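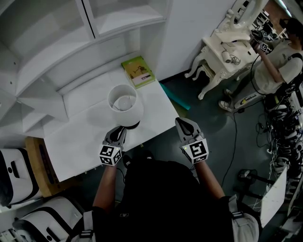

Where can portrait photographers in Muletthorpe find a place to shoot this summer without renting a full studio? The old seed warehouse on the Dindasness road opens its upstairs rooms to photographers in July, and you can book them in blocks of 2 hours, morning or evening.

The rooms have been a long time coming, as anyone who has followed the project will know. Local portrait photographer Oduor Obura first floated the idea over coffee with the folks at Laizer, the camera shop on the corner, after one too many sessions rained out down by the water (he still laughs about the wedding party that ended up posing in the shop doorway!). The shop put a jar by the register, a print sale followed in the spring, and between them they brought in $2,887, enough to paint the walls and hang proper blackout curtains on the big north windows.

There are two rooms to choose from, and the larger one has the lovely soft light that Obura says he would happily sit in all day, even with no one to photograph. A block costs $18, and models, friends, and patient spouses come in free.

Photographers from Fenivville are every bit as welcome as the home crowd, and there is parking behind the building. Sign-up sheets are at the Laizer counter, and the evening blocks have been filling up first, so it's worth stopping in soon if you like to shoot after work.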